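Quick one tonight, have to be up at 5-something for the bus. But I want to get this down before I forget it all.

So the tournament. Youth hockey, U14, the Lillora rink. Our kids (Hastis, blue jerseys, the ones with the number that peels off in the wash) went up for the April thing and I went along as the person who fills water bottles and ties skates. Not a coach. Was asked to "help on the bench" and it turns out that's a job with a lot of tape in it.

Four hours up. 304 kilometers, one stop, at the gas station in Villanueva where everybody buys the same sour candy. Bus heater stuck on high the whole way. Kids in t-shirts, gear bags steaming in the back. You know the smell.

Game one we lost 6-1. Wasn't even that close. The team from Grukus skates like they were born on the river, and probably half of them were. What got me was how they change lines. No yelling. One kid comes off, the next is already over the boards. Ours was more like a grocery store with one register open.

Between games there's a community feast in the hall attached to the rink. Moose stew, bannock, a big tray of macaroni for the picky ones. An elder opened it with a prayer and then a drum group played, four guys and a teenage girl singing behind them, and our kids went dead quiet. Half of our team is from reserve families and half isn't, and most of the second half had never sat that close to a drum before. You feel it in your ribs. One of our defensemen kept his hand flat on the bench the whole song.

Then the grand entry, on the ice, carpet rolled out from the Zamboni gate. All the teams walked in behind the flags in their socks and sneakers. I had skate laces around my neck and no hat on, teh whole time. Fine.

Game two, 2-2 tie. Better! Somebody had clearly been watching those line changes at lunch. We gave up the tying goal with under a minute left and I'm still annoyed, it came off a shin pad. But they played like a team that had met each other before.

Game three we won. I'm not going to pretend it was pretty. Goalie stood on her head, we got one off a rebound, that was it. Parents banging on the glass like it was the pros. The kid who scored had borrowed skates on, a size too big, two pairs of socks.

Anyway, home now. Gear is drying over every chair I own, and I'm at the kitchen table doing the receipts and writing this.
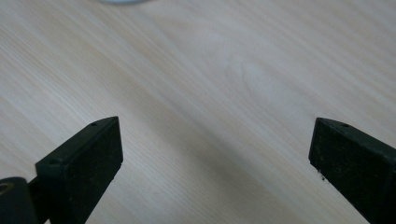
*Light wooden tabletop.*

Money stuff, because people asked. The trip cost us $1,380 all in, which is the bus, ice fees and the food we brought. The band office covered a chunk and the bottle drive got the rest. Nobody's family paid to get on that bus and I'd like to keep it that way. Next year I want to start the bottle drive in the fall and not three weeks before, when it's dark and everyone's porch is iced up.

Things to remember for next time:

- more tape. double whatever you think
- spare laces, the long ones
- real mitts for the bench
- ask about the billets earlier, we nearly had six kids on a gym floor
- somebody check the bus heater before we leave

The other thing. On the way home a couple of the kids were asking about the songs, what the words meant, could we get a drum group to come to our rink. I said I'd ask. Didn't know who to ask, so I asked my aunt, who knows everybody, and she's making calls. There's protocol to it and I want to do it right, tobacco and all that, not just send some email. Might be for the season opener. Might be later.

Sticks still in the porch, two of them aren't ours I dont think. If you're missing one with green tape on the knob, message me.

Ok bed.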